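Kommont trial kit – pre-run safety checklist, with my comments

I've had the Kommont arm package on trial since April and promised Reginald Obi I'd write up the checks as I go. Marks are OK, LOOK AGAIN or FAIL.

1. Base bolted down, no rocking: OK. Gave it a good shove, nothing moved.
2. Stop button within reach of the chair: OK, but the lead is short! Barrett Zamora wants a longer one and so do I.
3. Virtual run before the real one: OK. Kommont's simulator comes with the kit and I've grown rather fond of it – you load a room, fill the table and see what the arm might clout.
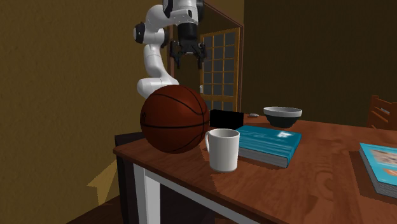
2 min read

4. Clearance over the table: LOOK AGAIN. The basketball is the biggest thing on there and it sits right in front of the lower links, so I've asked for a slower first move on that side.
5. Mug near the front edge: LOOK AGAIN. I'd shift it back a bit (Birdie Crenshaw says leave it, it's a good test).
6. Gripper fingers clear of everything at the start: OK. They hang slightly open above the table.
7. Speed limit saved after restart: FAIL. Mine went back to the default after 15 minutes switched off. Fuad Kahsay at Kommont is looking into it.
8. Manual: OK, though over 30 pages on cables is a lot before lunch.

Price is 885 for the year with support. I'd sign once number 7 is sorted, and I'll redo 4 and 5 the same morning.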